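Visit report: open day at the Drarkora swallowing and gullet clinic, 2/21/20

I had my operation at another hospital and went to the open day at Drarkora as a patient and a member of the Suris support group. The clinic had invited former patients and their families to see the new building before it takes its first referrals. There were 68 of us, split into groups of 14 or fewer. Mine started in the endoscopy unit.

The unit has two procedure rooms and a recovery bay. A nurse took us through what happens on the day, from the throat spray to the cup of tea afterward. Most of us knew it well, but several husbands and wives had only ever seen the waiting room. She passed around a scope so we could feel the weight of it. The tube is thinner than the one I remember, and she said there is an even thinner one that goes in through the nose for people who can't manage the other.

Parking, for those who will need it, is behind the Mokoena wing. It is free for the first two hours. The walk from there to the main door is flat, with one bench along the way. I would have liked a second bench.

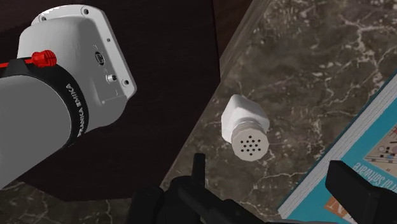 Surgery was the part I had come for. The surgeon who spoke to us does the operation both ways, open and keyhole, and drew the new stomach tube on a whiteboard so we could follow how it is pulled up into the chest. She said the average stay at her last hospital was 14 days when she started and is shorter now, and that she would not promise anyone a number. A man in my group asked whether a robot would be doing the cutting. Her answer was that a surgeon controls every movement from a console. It is not in place yet in any case. The clinic hopes to have it by July.

The dietitian's talk was the most useful half hour of the day. She had set out a normal dinner plate next to the side plate most of us now eat from, and went through how to get enough calories in six small meals. Some points I wrote down:

Eat first and drink later, with a gap of half an hour.
Sit upright for a while after every meal.
Add milk powder, butter or cream to ordinary food before buying special drinks.
Keep a record of your weight once a week, same scale, same time of day.
Call if food starts sticking again. Don't wait for the next appointment.

There was a long discussion about dumping. One woman said she gets it after breakfast cereal and nothing else. The dietitian told her to try eggs.

Lunch was in the Jurklow room on the first floor. It was soup, soft rolls and rice pudding in small portions, with plenty of time to eat it. The room seats 50, so some people ate in the corridor.

In the afternoon we could put questions to the staff. The main complaint was about follow-up. Several people said they had been passed between their own doctor and the hospital with no clear contact. The clinic will have a phone line staffed on weekdays, and messages left on it should be answered by the next working day. I asked for the number to be printed on the appointment card and was told it would be.

The oldest visitor was 84 and had her surgery nine years ago. She had come by bus and left before the questions to catch the one home.

Copies of the diet sheet are in the group's folder. Anyone who would like one mailed should leave an address at the next meeting.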